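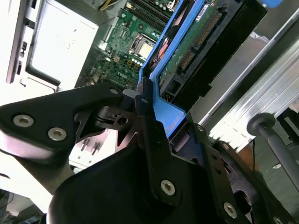 Search this site Enter keywords Go

Pre-season gym walkthrough – Pumphrey Recreation Hall
Checked 25th October by Kálmán Major

Print this page | E-mail this page

Okay, I finally got in before the first home basketball game, so this is my list with my notes typed up the same night. OK means OK, FIX means please fix it before anybody plays, WATCH means I'll look again.

1. Floor, main court – OK. Walked the whole thing in socks (yes, really, you feel the raised boards that way). One soft spot near the visitors' bench, same as in September, no worse.

2. Floor, edges – FIX. The tape by the west door is peeling up and I caught my toe on it twice. Pull it all off and start over, please don't just stick more on top!

3. Baskets and rims – OK on the east end. WATCH on the west. The rim is level but the net has 3 broken loops and a kid could get a finger hung up in there.

4. Backboard padding – FIX. Bottom pad on the west board has slid over and leaves the corner bare. I pushed it back by hand and it slid again while I was writing this.

5. Wall pads behind the baselines – OK. All tight, all the way across.

6. Bleachers – WATCH. They pull out fine now – big thanks to whoever greased them – but the handrail on the top section wiggles. Posted limit is 983 and the sign is up where people can read it. Somebody at Hostum asked me if we could squeeze in 1000 for the Trostier game. No, we can't.

7. Exits – OK, except the storage hall, FIX. Ball racks were parked right across the door. I moved them. Please leave them moved.

8. Scoreboard and horn – OK. Horn is loud enough to make me drop my pen. Cords behind the scorer's table need a cover strip.

9. First aid – FIX. Ice packs are down to two and the tape is gone. AED light is green, cabinet opens easily.

10. Lights – OK. One flickers over the concession window.

Key for the padding cabinet is tag 2833, on the hook in the office. Bralura has the spare nets, so call them about number 3. I'll be back to recheck the FIX items before warmups.

Sign up for our newsletter! Enter your e-mail address Subscribe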